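The Patience of the Old Workstation

A conversation about refurbishing office computers, the moral character of thermal paste, and why you should never buy eight of anything

The workshop is at the back of a building that used to sell carpet, and on damp mornings it still smells as if it might again. The sign on the door says Stornidus in letters that were obviously meant for a bigger door. Inside are two long benches, a radio with one working station, and more secondhand office towers than seems wise to stack.

The man who runs the place agreed to talk on the condition that I leave his name out of it. "My sister thinks I'm in logistics," he said, and did not elaborate. He buys retired workstations, the heavy kind that engineers and architects used to have under their desks, cleans them up, puts the good parts together with the other good parts, and sells them to people who would like a serious computer without a serious bill.

I asked him how he got started.

"I bought one for myself," he said. "It was sixty dollars. It had cost somebody thousands. I took it home and turned it on and it sounded like a hair dryer in a bucket, and I thought, well, that's sixty dollars gone. Then I opened it up and cleaned it, and it was quiet. I was so pleased with myself that I went back and bought eight more, which was a mistake. I had a one-bedroom apartment."

What did he do with eight workstations in a one-bedroom apartment?

"I ate dinner on them for a while."

Where they come from

Most of his stock arrives by the pallet. Companies replace their machines on a schedule, and the schedule pays no attention to whether there is anything wrong with them. His main source is a clearance outfit called Nallenis, which he speaks of the way some people speak of a cousin who borrows the car.

"They're fine. I like them. But their idea of a description is 'computers, assorted.' I had a pallet in August that was 'computers, assorted,' and the bottom layer was label printers. I rang up and asked about it and the fellow said, well, that's the assorted part."

The drives are gone by the time he sees the machines, and quite often the memory is too. Somebody along the way has learned that memory is small, easy to carry and easy to sell. Processors usually make it through, being harder to get at and, in his words, "frightening to the casual thief."

He has opinions about what people leave behind in a computer case. Paper clips, mostly. A birthday candle. Once, a very flat moth that he insists was in better condition than the fan. He found a sticky note inside a side panel that said DO NOT UPGRADE THIS ONE and has kept it pinned over the bench ever since. "I upgraded it," he said. "It was fine. I do wonder, though."

The test of a good case

I had expected him to talk about speed. What he wanted to talk about was doors.

"You can tell in ten seconds whether the people who designed a machine ever thought anybody would have to open it," he said. "The office workstations, somebody thought about it. There's a latch and the side comes off. You don't need a screwdriver to get in. Compare that to the cheap ones, where you take out four screws and then the panel still won't move, and you pull, and now you're bleeding."

He held up a thumb as evidence. There was a scar on it, or possibly just a thumb line. I nodded respectfully.

It's also why he likes the big towers over the slim ones that are easier to ship. Inside a slim one, he said, everything is on top of everything else, and to reach the part you want you first have to remove all the parts you had no quarrel with. In a tower you can get both hands in. "And see what they're doing. I'm at an age where that matters."

Cleaning, and how much of it

He is less fussy about dust than I would have guessed. He takes the worst outside and blows it out with an electric duster, holding the fan blades still with a finger so they don't spin. After that he goes over the corners with a soft paintbrush. After that he stops.

"You get people who want it to look like a jewelry store in there. I used to be one. I'd be in there with cotton swabs at two in the morning. And the customer puts the side on and shoves it under a desk next to a dog."

The exception is the old thermal paste between the processor and the cooler, which he cleans off with alcohol until there is nothing left to clean. He regards dried paste with real distaste. Some of it comes off like chalk, he told me, and some like old frosting, and there was a batch of machines from a design firm called Trandetti where it had been put on so generously that he suspected a grudge.

How much should a person use?

"A blob in the middle. People ask me how big a blob. I say, a pea. Then they ask what kind of pea."

The part everyone is afraid of

Ask him what his customers worry about and he won't hesitate. It is swapping the processor. They'll add memory without a second thought and put in a drive while talking on the phone, but the processor makes grown adults lower their voices.

He thinks they're half right. With this kind of socket the contacts are on the board, a whole field of fine springy pins, and the chip just sits on top of them. There's nothing to push. If you drop the chip in on a corner, or drag it, or let a sleeve wander across, you can bend a few, and then you will spend the evening with a magnifier and a needle, reconsidering your hobbies.

"I've straightened pins. I've straightened them well. I have also made one bent pin into five bent pins, and I'd been doing this for years by then, so I don't have a lesson for you there."

His method is mostly a matter of not being in a hurry. The load plate goes up and out of the way before the chip is anywhere near the board. He looks for the little triangle in the corner of the chip and the matching mark on the socket, and he looks a second time after he has decided he's right. He holds the chip by its edges. Then it goes straight down, flat, and he lets go of it. No pressing and no wiggling.

"If it wants to be wiggled, it's the wrong way around. Pick it up again."

The plate comes down after that, and the levers, and there is a creak. Every first-timer hates the creak. He says he gets calls about it from people who have stopped halfway with a lever in one hand and the phone in the other. He tells them to keep going.

The chip he was happiest to talk about was a Xeon E5-1630 v3, marked 3.70GHz on the lid, going into a Dell board. It is hardly the biggest thing you can put in such a machine, and he gets a little defensive on its behalf. People shop for the largest number of cores, he said, and then use the computer to open one spreadsheet.

"It's like buying a bus because you have a friend."

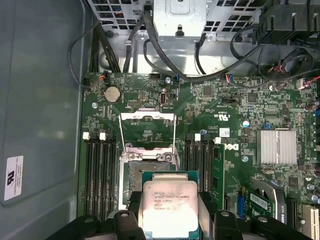

Memory, and the lack of it

The board with the 1630 in it has a bank of memory slots on either side of the socket, and a single module, in the rightmost slot. I asked if that was normal.

"Normal for me," he said. "I start with one stick. If it boots with one, I add the others, and if it stops booting, I know who to blame. If you put everything in at once and it doesn't start, you've got a whole room full of suspects."

He has a low opinion of people who skip this. He skipped it himself the week before I came, he admitted, and lost most of an afternoon.

Matching the memory is the dull part of the job and the part he gets the most mail about. Workstation boards are particular. They want the type they want, in the order they want it, and the order is printed somewhere you'll find it right after you need it. He keeps his own chart taped inside a cupboard door. It has been corrected in three colors of pen and I couldn't make head or tail of it, but he consulted it twice while we talked and seemed comforted.

And the coin cell battery on the board? Does he replace those?

"Every one. It's a cheap little battery, and when it goes, the computer forgets what day it is and people think it's haunted. I had a woman bring one back because it was convinced it was January. I put in a new battery and didn't charge her. She brought me a lemon cake. So that one was profitable."

Who buys them

Students, to some extent. A fair number of people who do video at home. A small architecture practice called Paredes took 2 last spring and sent back a photo of them with houseplants on top, which he found hard to look at. He wrote to ask them to move the plants. They moved one.

His standard price for a finished machine without a graphics card is $255. He arrived at this, he explained, by charging $250 and discovering that he kept forgetting the price of the power cord.

There are easier ways to make a living, and he has been told so. The margins are thin, the boxes are heavy, and a good half of the day goes to answering messages that ask whether a computer is still available and then never write again. He has considered moving to laptops, which weigh less. He considered it for one weekend.

"You open a laptop and it's all tape and glue and ribbon cable. I felt like I was operating on a bird," he said. "I put the back on it and went and found a tower."

Before I left I asked if he would ever buy a new computer, in a box, from a store, with a warranty. He gave this more thought than I expected. The radio played most of a song.

"I did once," he said. "For my mother. It's very good. I've never been so bored."

Stornidus is open mornings, and some afternoons if the door is propped. Bring your own power cord if you have one and he'll take the five dollars off.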